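The Night the Gripper Wouldn't Let Go

The message came in at 6:40 in the morning, before I'd found my glasses. "It's still holding it," wrote Liên Mai. "It's been holding it all night."

I drove over to Brunville with my coffee between my knees (don't do this) and found her standing in her socks next to the table with her arms folded. The arm was parked in midair, all its status lights a healthy green, squeezing away. According to the log it had finished its task hours earlier, put everything down nicely and gone to sleep. Seriously, the log was so proud of itself!

I've been writing about home robots for long enough to have a soft spot for this kind of fault. Big crashes get the headlines, but I'd take one of those over a machine that is wrong and cheerful about it. And the Killness project, where four people are trying to teach an arm to tidy up an ordinary home, has had a lot of cheerful wrongness this year.
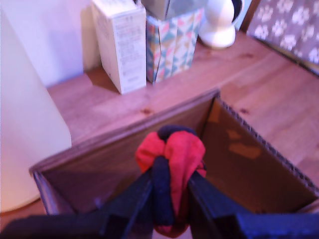 Soft things are the worst, and everybody in this field will tell you so if you buy them lunch. A hard block pushes back right away, so the motor current jumps and the software knows it has a grip. Cloth gives, and gives some more, and the numbers creep up so slowly that the controller can't decide when to stop. With something puffy and red bulging out on both sides of the fingers, over an open cardboard box, the job is easy to explain to a five-year-old – let go now – and weirdly hard to confirm. The team's controller checked for release by watching the current drop. Current dropped, so the thing must have fallen. Done!

Except that current also drops when a motor gets warm and its driver quietly cuts the power to protect itself. Pirmin Bühler, who wrote most of the grip code and blames himself for all of it, worked this out on the floor with a laptop and a bag of pretzels. The driver had throttled back, the gearbox had enough friction to keep the fingers shut, and the software had read the whole thing as a perfect release. Then it wrote a success into the log and shut off the part of the program that would have tried again.

He went back through the records after that. Out of 3,620 logged drops since April, 1,645 had been marked good on the current reading alone. Some of those were surely fine. Which ones? No way to tell, and that's the part that made Solomiia Antoniuk put her head down on the desk, because she'd been training on them. 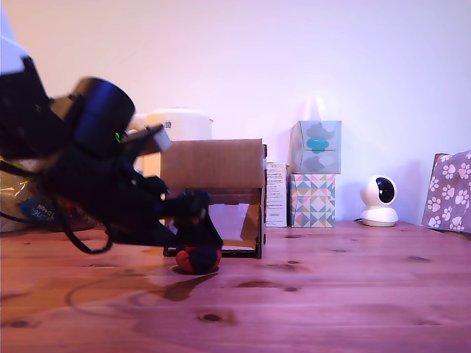 I asked her whether anyone could have been hurt, and she took the question more seriously than I expected. Fingers closing on a sock isn't scary. Fingers that are closed while the system swears they're open is another matter, especially once the arm starts moving to its next job with whatever it's still got. Liên had reached in that morning to pull the thing free and then thought better of it, and hit the stop switch first. Good instinct. If the driver had cooled off and gotten its power back while her hand was in there, I don't think this would be such a chatty article.

The fix is boring, as the good ones tend to be. The controller now has to see the fingers reach their open position before it believes in a release, and a throttled driver raises a fault that a person has to clear. Power stays off until they do. Pirmin wanted to add a buzzer too, and was voted down – it's a small apartment. They then ran 1,000 drops over several evenings, with somebody in the room every time, and got four faults. Each one stopped the arm the way it should.

Solomiia is still sorting the old data by hand. She's keeping the doubtful ones in a folder of their own instead of deleting them, and she'd like to use them later to teach the model what a fake success looks like. When I left she was on her second pot of tea, and Liên had taped a note by the switch that says STOP FIRST, THEN REACH.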